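Subject: Re: [Fidirthorpe-Swap] Sunday clothes swap, a few thoughts

Dear all,

Thank you so much for the kind messages, I have loved reading every one! We had 34 people through the door last time and I do hope they all come back (and bring a friend from Drornthorpe).
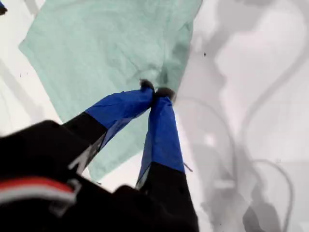

Pale green cloth on a white table.

On Sunday someone wrote:

> Could we sort the rails by colour this time?
> I never know what size I am anyway. 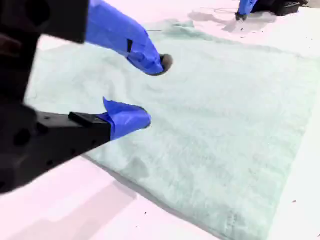

Sizes do vary terribly between shops, I quite agree, and I have given up trusting labels myself. Still, I think colour would muddle the children's things. Towels can have a table to themselves, and a fuzzy mint-green one like that would go in five minutes, I'm sure.

Now, folding. T-shirts sit so much better in a pile than on hangers, if we can all bear to do it.

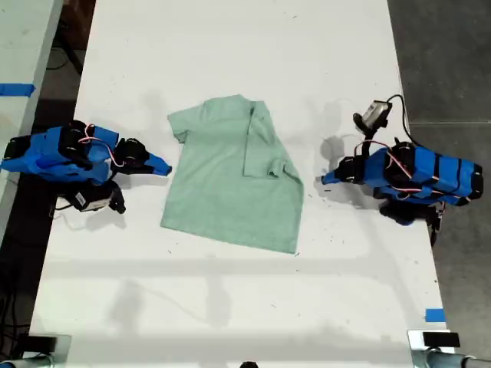
Stojanović wrote back that hangers are kinder to people with bad backs, and could we please have at least one rail of tops at standing height. Yes, gladly!

So, for the day:

1. Bring up to 3 bags each, clean and mended, and fold the tops sides to the middle.

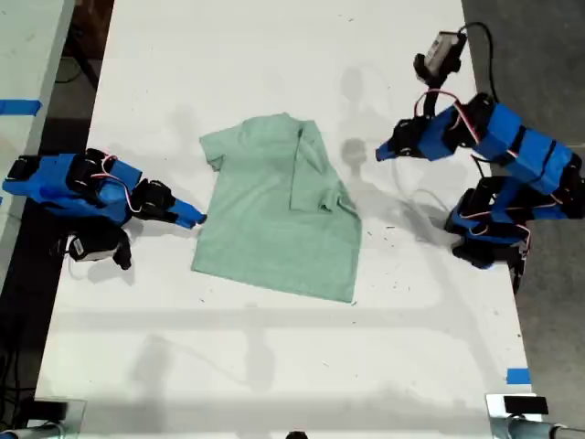 2. Doors open at ten, and the kettle will be on well before that.

Warmest wishes to you all, and do shout if you need a lift.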